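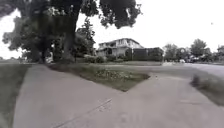 Ticket 46: Resume upload stuck at "parsing", then application closed
Opened by: Sibel Ersoy
Assigned: Müzeyyen Yalçınkaya
Product: Momus (candidate portal)
Status: waiting on user

June 12, 2022, first message
Trying to apply for the office coordinator job at Lerkura. Resume upload sits on "parsing" forever. Tried PDF, tried Word. Then it logged me out and my cover letter was gone. Posting closes tonight. Please help, I need this one in.

Reply, M.Y.
Hi Sibel, sorry for the trouble. Few quick things:
- which browser
- size of the file
- did you import your profile from Nigam, or type it in by hand

Sibel
Chrome on laptop. File is 5 MB, has my photo in it. Imported from Nigam yes. Work history came over twice, deleted the doubles myself.

Notes (internal)
Limit is 2 MB. Portal should say so and dosen't. Known bug, spinner just runs. Session drops after 90 minutes, draft not saved unless you hit Save on each page. Duplicate jobs from Nigam import = separate issue, linked.

Reply, M.Y.
OK, do this in order:
1. Take the photo out of the resume, export again as PDF. Needs to be under 2 MB.
2. Log out, clear cookies for the portal, log back in.
3. Skip the Nigam import. Upload first, then fix dates by hand.
4. Write the cover letter in a separate document and paste it in. Hit Save before moving on.

Sibel
Upload worked!! But now the button is gray and it says "posting closed". It's not even dinner time here.

Notes (internal)
Closing time is set by employer account. Lerkura has theirs on the wrong time zone. Asked Zatex (they run the Lerkura account) to reopen, sent them the first ticket time as proof she tried before the deadline.
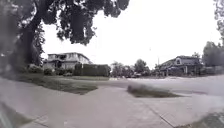

Sidewalk and street corner

Reply, M.Y.
Zatex reopened it for you. Use the link in your email, not the old bookmark. Let me know if you get the confirmation number, will leave ticket open till then.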